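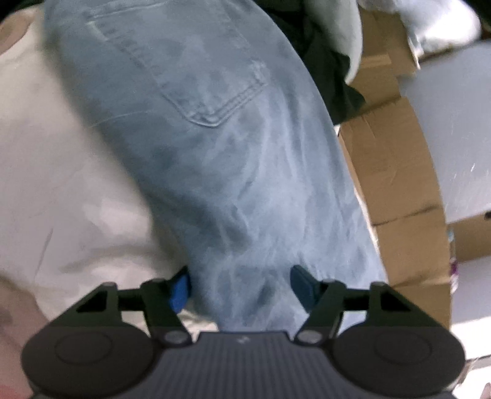
Thread on what we've been doing with the clothes-handling software at Storitz this month. Mostly notes for people who asked after the last one.

Short version: the grasp planner for trousers has been rewritten, the width estimator is new, and the replay tool finally works on Linux and Mac with the same build.

The old planner picked a grasp point from the outline of the garment. Fine for towels. With jeans it kept going for the waistband or a hem even when those were under something else.

The new one scores short stretches of fabric across their width. A leg lying on top of a pile has two edges you can close on, so it gets a good score. The jaws come in from either side and gather the cloth between the pads.

Denim is awkward for the perception side. Fading and creases look much the same to the network, and the first model marked pale streaks as folds all over the place. Asnakech Woldegiorgis relabelled 4,000 crops with fade and fold as separate classes.

After retraining, the false folds on light blue denim mostly went away. They are still there on acid wash. Black clothes have the opposite problem – hardly any fold edges found at all in poor light.

Width estimator: takes the last 3 images before the jaws close and predicts how far apart the pads will stop. If the measured gap is well over the prediction, we assume there is a second layer in the grasp and log it.

It is wrong at pockets and seams, where the cloth is thicker anyway. Lies Jacobs is adding a seam mask so those get their own threshold. It is on her branch and not merged.

Lens distortion. We used to undistort every image before doing anything else. Now the network sees the raw wide-angle picture and we only correct the grasp points afterwards. Less code, and planning is quicker.

Calibration still matters for that last step. If you are using the Lidum config files, pull the new ones. The old set had the pad offset with the wrong sign on the right jaw. Sorry to anyone who lost an afternoon to that.

Replay tool: you can now scrub through a recording and see jaw width, the predicted width and the fold map on one timeline. Press L to jump to the next logged double layer.

Still to do: sleeves, anything knitted, and a proper test set with cluttered backgrounds. Cosstead have offered theirs and we are sorting out the licence.

Release notes go up with the tag on 21 Nov 2018. Bug reports to the tracker please, I lose them in replies.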